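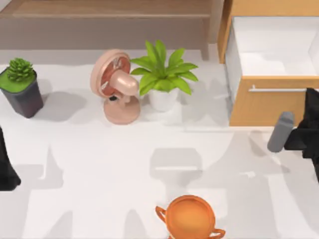 Drawer task, start state, top view. Stock assets, default lighting.

Mokby tabletop pack for two-arm sim: worth the license?

tbreathnach
Posted Friday, October 6, 2023

I have been evaluating the Mokby household pack for our bimanual work and wanted to compare notes before the trial runs out. Render at the top is from the drawer environment: cabinet with the drawer already out, fan, two potted plants, orange two-handled item at the bottom. Both arms are at their start pose.

Setup: single workstation, 16 parallel environments, scripted policy first and then a learned one. I ran 2400 episodes over the week. No crashes. Physics is stable at the default time step, and the drawer joint has sensible friction out of the box, which I can't say for the last pack I paid for.

Complaints so far:
Collision meshes on the leafy plant are a single convex hull. The gripper stops in free air well before it reaches a leaf.
Shadows from the arms are large and soft, and there is no per-light control in the trial build.
Documentation for the randomizer is one page.

License is per seat, yearly. Tadhg Breathnach, Eststead

rekine_user4
The hull problem is fixable. Set the decomposition flag in the asset config and rebuild the cache. It took 34 minutes on my machine for the full pack. After that the plant leaves get separate pieces. Contact count goes up and you lose some throughput.

palletjack
How much throughput? We were considering this against Falcão and speed is the deciding factor for us.

rekine_user4
Went from 16 environments to 14 before I dropped below real time. Older card than most of you have, so treat it as a lower bound.

dmk_controls
I would not buy this for perception work. Look at the floor in the render. Flat white, no texture, gray blur across the lower half. A detector trained on that learns the floor. We tried the April release and transfer to the real cell was poor. Falcão has worse physics but the backgrounds are usable.

tbreathnach
Did you randomize the floor? The trial includes material swaps. I left them off for the posted render because I wanted a clean baseline.

dmk_controls
Swapped materials, yes. Lighting, no, same limitation you hit. The shadows were the larger problem. Arm shadows fall right across the work area and the network picked up on them as a cue for arm position. Freeze the lights and you get a policy that depends on them.

hexbolt
Disagree that this rules it out. If you feed joint state to the policy anyway, the shadow cue adds nothing it doesn't already have. We use the pack for manipulation only, depth input, no color. Shadows are irrelevant there.

dmk_controls
For depth input, fine. That is not what the product page sells. It says "vision-ready."

palletjack
Can the drawer start closed? Our task is open, place, close.

tbreathnach
Yes. Initial joint position is a parameter. The bar handle is modeled as its own body with its own collision shape, so a two-finger grasp on it works. Success on my scripted pull was good once I lowered the approach speed. At default speed the finger tends to skid along the bar.

hexbolt
Raise the finger friction before you slow the arm down. The default is low — rubber pads on real hardware will be well above it.

tbreathnach
Will try that tonight with the decomposed meshes and post numbers. I have also asked support whether per-light control is in the paid build or only on the roadmap.

rekine_user4
Paid build has it. It's under render settings, advanced tab. Position and intensity only, no color temperature.

dmk_controls
Then I'd rerun my test if someone can share a config. Still want textured floors by default.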